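Trotonex Automation Laboratory
July

Maintenance of the rod-handling cell at our Graseck site is under way this month. Over the next few posts we will set out how the cell is being prepared for its return to service. 1/7

The cell consists of one arm, one two-finger gripper and one fixture, all on a single table. Every change is tried in simulation before it is loaded to the controller at Graseck. 2/7

The first task was the pick position. After the fixture was refitted, the stored position no longer matched the rod, and the fingers closed 2 mm too far to the left. The position has been taught again and saved as program 354. 3/7

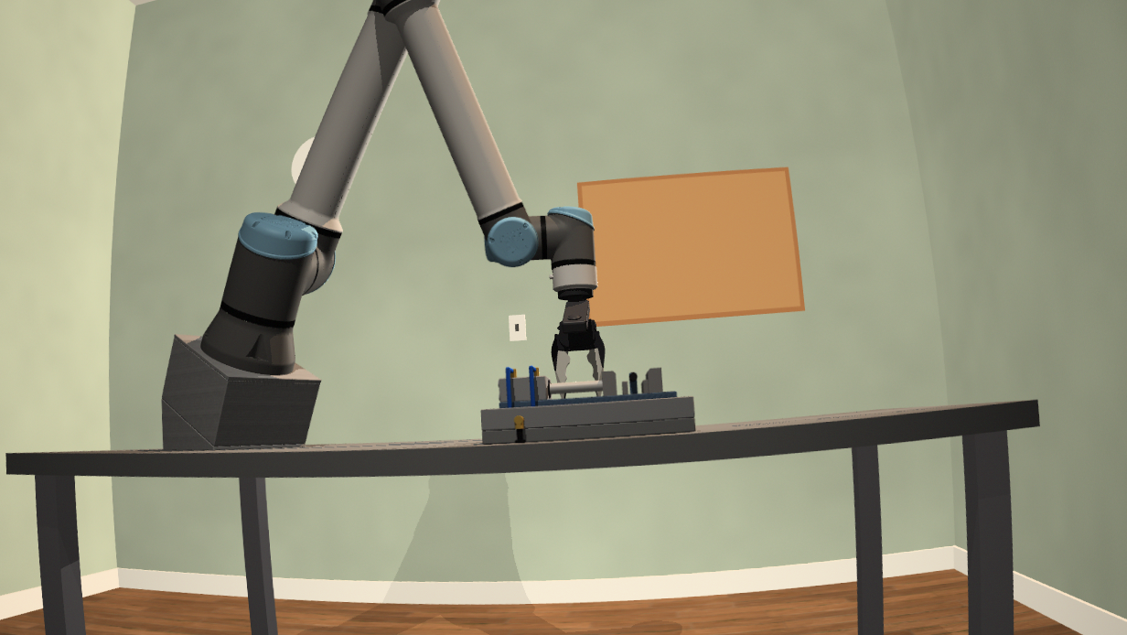 Simulation view of the cell: gripper pointing straight down, fingertips at the rod.

Approach to the rod is vertical only. Operators at Graseck are asked not to add a side approach — the upright parts of the fixture leave little room for the fingers, and a contact at speed would mean teaching the position again. 4/7

Routine care is as follows. Finger pads are wiped at the start of each shift and replaced in pairs. Flange screws are checked every 3 weeks against the torque sheet kept with the Venter service log. The fixture is brushed clean before the reference run. 5/7

The reference run itself has been shortened. It now takes four cycles at reduced speed, and the result is entered in Ranano under the cell number. A run with any stop in it is to be repeated in full. 6/7

Program 353 remains on the controller for comparison and should not be selected for production. Questions on the new settings may be sent to the cell support desk, which is staffed until 4 p.m. 7/7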